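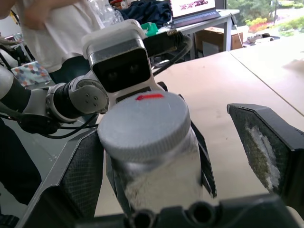 작업노트 1/29/22, Prukness 병/컵 취급

오전. 어제 쓰다 만 파지 조건부터 이어서 본다. 병 본체 쪽은 폭을 그대로 두고 닫는 힘만 한 단계 낮췄다. 낮추기 전에는 투명 플라스틱 병 옆면이 눌리는 게 눈으로 보였다. 병은 멀쩡했는데 보는 사람이 안 멀쩡했다. 아이타나가 옆에서 자꾸 숨을 참길래 그냥 낮췄다.

낮춘 뒤에도 뚜껑 달린 병은 잘 물고 있다. 회색 나사 뚜껑에 골이 파여 있어서 사람 손으로는 뚜껑 쪽을 잡고 싶어지는데, 팔한테는 몸통을 잡으라고 해 두었다. 뚜껑을 잡고 들었을 때 무슨 일이 생기는지는 지난번 기록에 있고 다시 읽고 싶지 않다.

병이 뒤로 약간 기운 채 물리는 버릇은 아직 있다. 흰 알갱이가 든 병을 들 때 기울어져도 뚜껑이 닫혀 있으면 상관없다. 문제는 열린 용기를 다룰 때다. 기울기를 잡겠다고 접근 각도를 건드리면 두 번째 팔이 들어올 자리가 좁아진다. 각도냐 자리냐. 오늘은 자리를 택했다.

패드: 손가락 한쪽 망사 무늬 패드 아래쪽에 흰 가루가 묻어 있다. 닦는 주기를 정해야 한다. 주기를 정한다는 말은 누군가가 닦는다는 말이고, 작업분장표에 "패드 닦기"라는 칸이 새로 생긴다는 말이다. 이 칸에 들어갈 이름을 두고 점심 때 잠깐 조용해졌다.

집계

어제 오후부터 오늘 오전까지 집고 옮기고 내려놓기를 219회 돌렸고, 사람이 손대지 않고 끝난 것이 213회다. 나머지는 전부 내가 비상정지를 눌렀거나, 누르려다 라스무스가 먼저 누른 것. 그중 둘은 지금 생각하면 굳이 누를 필요가 없었다. 병이 미끄러지는 줄 알았는데 그림자였다. 그래도 기록에는 "사람 개입"으로 남긴다. 사람이 놀란 것도 개입이다.

보고서에 넣을 때는 횟수를 그대로 적고 퍼센트로 바꾸지 말 것. 퍼센트로 바꾸면 윗층에서 반올림을 한다. 지난 분기에 반올림된 숫자가 달력에 올라가고, 달력에 올라간 숫자가 근무표가 되는 과정을 다들 구경했다.

로그 파일은 거의 800줄인데 절반은 같은 경고다. "관절 온도 정상"을 왜 경고 등급으로 내보내는지 헌트에게 물었더니 자기도 물려받은 설정이라고 한다. 물려준 사람은 브룰렐스테드로 갔다. 메일은 보냈다.

사람 쪽 변화 (이것도 적어 두기로 했으니 적는다)

처음 이 일을 시작할 때 들은 설명은 간단했다. 병 나르고 컵 붙잡고 있는 일은 팔이 하고, 사람은 판단을 한다. 지금까지 내가 한 판단을 적어 본다.

- 병을 테이블 이음매 위에 놓을지 옆에 놓을지. 옆.
- 그리퍼 케이블을 팔 위로 넘길지 아래로 늘어뜨릴지. 아직 못 정함. 날마다 바뀐다.
- 노트북을 치울지 말지. 안 치웠음.
- 지금 눌러야 하나. (위 집계 참고)

손목은 확실히 편해졌다. 예전에는 하루 종일 뚜껑을 돌리고 나면 저녁에 젓가락질이 서툴렀다. 아이타나는 보호대를 서랍에 넣었고, 나는 아직 가방에 들고 다닌다. 대신 목이 아프다. 팔이 움직이는 동안 고개를 들고 서서 보고 있는데, 앉아서 보자니 테이블 높이와 시선이 안 맞고 서서 보자니 할 일이 없다. 할 일 없이 서 있는 것도 기술이라는 걸 이번 달에 배웠다. 손을 둘 데가 없어서 다들 팔짱을 끼거나 괜히 허공에 들고 있다.

잡담도 줄었다. 같은 병을 같은 속도로 까고 있을 때는 입이 놀았다. 지금은 눈을 떼면 안 되는 사람 하나와 화면을 보는 사람 하나로 나뉘고, 두 사람이 하는 말은 "갔어?" "갔어." 정도다. 라스무스는 이게 집중도가 올라간 거라고 적자고 했다. 나는 반대했고, 그래서 둘 다 적는다.

분장표 변경안 (초안, 2월에 다시 봄)

1. 시작 전 점검은 그날 먼저 온 사람. 늦게 온 사람이 먼저 온 사람에게 커피를 사는 기존 관례는 유지.
2. 패드 닦기는 교대 끝에. 마른 천만 쓴다. 닦은 사람이 종이에 이니셜.
3. 병 채우기는 여전히 사람이 한다. 채우는 양을 팔에 맡기는 건 이번 단계 범위 밖. 범위 밖이라는 말을 회의마다 한 번씩 반복할 것.
4. 비상정지를 누른 사람에게 왜 눌렀는지 그 자리에서 묻지 않는다. 일단 세우고, 숨 돌리고, 적고, 그다음에 묻는다. 라스무스가 넣자고 한 항목이다. 본인이 제일 많이 누른다.
5. "팔이 했어요"는 사유로 인정하지 않음.

4번은 진지하게 넣은 것이다. 처음 며칠 동안 누가 버튼을 누를 때마다 방 안의 모두가 그 사람을 쳐다봤다. 그러면 다음 사람은 덜 누른다. 덜 누르는 게 숫자로는 좋아 보인다. 이 숫자가 좋아 보이는 이유로 그건 별로 마음에 안 든다.

오후. 양팔 작업으로 넘어감

왼팔이 컵을 잡아 세워 두고 오른팔이 옆에서 들어오는 순서. 한 팔만 쓸 때는 컵을 고정구에 끼웠는데, 고정구에 컵을 끼우는 사람이 필요해서 결국 사람 한 명이 컵 끼우기 담당이 되어 버렸다. 자동화를 위한 수작업. 양팔로 가면 그 담당이 없어진다. 담당이던 아이타나는 전혀 섭섭해하지 않았다.
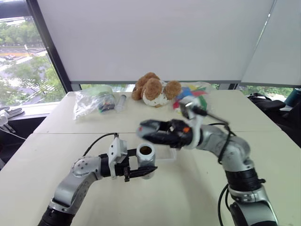
스콜티코 라타나쿨동 시료준비팀

왼쪽 그리퍼가 흰 컵을 옆에서 물어 똑바로 세우고 있다. 컵 안은 갈색 알갱이, 위는 열려 있음. 오전에 걱정한 기울기는 컵에서는 안 보인다. 같은 그리퍼인데 병은 기울고 컵은 선다. 원통 지름 탓인지 접근 방향 탓인지 모르겠다. 내일 같은 방향으로 둘 다 집어 보면 알 것이고, 그 전까지는 각자 믿는 대로 믿기로 했다. 라스무스는 지름, 나는 방향. 아이타나는 내기에 안 낀다고 한다.

오른쪽은 손가락을 벌린 채로 컵 옆, 테이블 가운데 위에 떠 있는 지점이 제일 까다롭다. 여기서 속도를 얼마나 줄일지가 오늘의 쟁점이었다. 빠르면 보는 사람이 움찔하고, 느리면 보는 사람이 딴생각을 한다. 둘 다 시험해 봤는데 딴생각 쪽이 더 위험했다. 느리게 돌린 동안 나는 저녁 메뉴를 정했고, 팔이 다음 동작으로 넘어간 줄도 몰랐다. 지금 설정은 그 중간쯤이다. "중간쯤"의 실제 값은 설정 파일에 있으니 거기서 볼 것. 노트에 옮겨 적으면 나중에 둘이 달라진다.

컵 바로 뒤에 있는 투명 쟁반은 눕혀 둔 자리가 왼팔 손끝에서 너무 가깝다. 지금까지는 안 닿았다. 투명해서 카메라가 잘 보는지도 따로 확인해야 한다. 사람도 잘 못 본다. 불투명한 쟁반을 신청할 것. 신청서 양식이 바뀌었다는데 바뀐 양식이 어디 있는지는 아이타나가 안다.

케이블. 오른팔은 팔꿈치에서 손목까지 검은 케이블 다발이 헐렁하게 걸려 있다. 팽팽하게 묶으면 손목 회전 끝에서 당기고, 지금처럼 두면 보기에 불안하다. 당기는 것보다는 불안한 쪽을 택했다. 다만 다발이 테이블 위 물건을 건드릴 높이까지 처지면 안 된다. 작업 시작 전에 한 번 눈으로 확인, 점검표에 추가.

블라인드는 내려 둔 상태로 진행. 한쪽 창은 블라인드가 없어서 바깥의 길이 그대로 보인다. 창 쪽 빛이 인식에 영향을 주는지 봐야 하는데, 하루 중 시간대를 바꿔 가며 같은 동작을 돌려야 하니 당번표 얘기가 또 나온다. 블라인드 하나 더 다는 쪽이 당번표 고치는 것보다 빠를지도 모른다.

교육 관련

다음 달에 옆 팀 인원이 이 자리로 온다. 브룰렐스테드 쪽에서 교육 자료를 보내 준다고 했고, 받아 보니 첫 장이 "로봇은 동료입니다"로 시작한다. 라스무스가 읽다가 자료를 덮었다. 우리 식으로 고쳐 쓰기로 하고 우선 말로 나온 것만 받아 적는다.

- 첫날은 누르는 연습만 한다. 아무 이유 없이 눌러 본다. 이유가 생겼을 때 처음 누르면 늦다.
- 둘째 날은 옆에 서서 본다. 무엇을 보는지 말로 해 본다. 말이 안 나오면 안 보고 있는 것이다.
- 병을 손으로 옮기는 일도 하루는 시킨다. 팔이 왜 그 순서로 움직이는지는 손으로 해 본 사람이 빨리 안다. 그리고 팔이 서는 날에는 어차피 손으로 해야 한다.
- 팔 움직이는 범위에 손 넣지 않기. 물건이 넘어지려고 해도 넣지 않기. 이건 설명이 필요 없을 것 같지만 나부터가 지난주에 반사적으로 넣을 뻔했다.

마지막 항목은 글씨를 크게 해서 벽에 붙인다. 20년 가까이 떨어지는 물건을 받아 온 사람에게 받지 말라고 하는 건 생각보다 어려운 주문이다. 몸이 먼저 나간다. 아이타나는 두 손으로 자기 소매를 잡고 서 있는데, 보기엔 우습지만 효과는 제일 좋다.

근무시간 건. 팔이 도는 동안 사람이 자리를 비울 수 있느냐는 질문이 또 왔다. 답은 지난번과 같다. 아직 안 된다. 213회가 잘 끝났다고 해서 그다음이 잘 끝난다는 뜻은 아니고, 안 끝난 쪽을 옆에서 본 사람들은 아무도 이 질문을 안 한다. 질문은 늘 다른 층에서 온다. 답장은 내가 쓰고 헌트가 읽어 보고 보내기로. 비꼬는 문장은 헌트가 지운다.

남은 일

- 병/컵 기울기 비교, 같은 접근 방향으로 (내기 걸려 있음, 증인 아이타나)
- 불투명 쟁반 신청
- 온도 경고 등급 내리기. 브룰렐스테드 답장 안 오면 그냥 내림
- 패드 여분이 몇 벌인지 서랍 확인
- 점검표에 케이블 항목
- 분장표 초안 돌려 보기. "패드 닦기" 칸은 비워 둔 채로 돌린다

추가, 퇴근 전에 씀. 비워 둔 칸에 누가 연필로 내 이름을 적어 놨다. 필체는 라스무스 것 같은데 본인은 부인 중. 일단 오늘은 내가 닦고 간다.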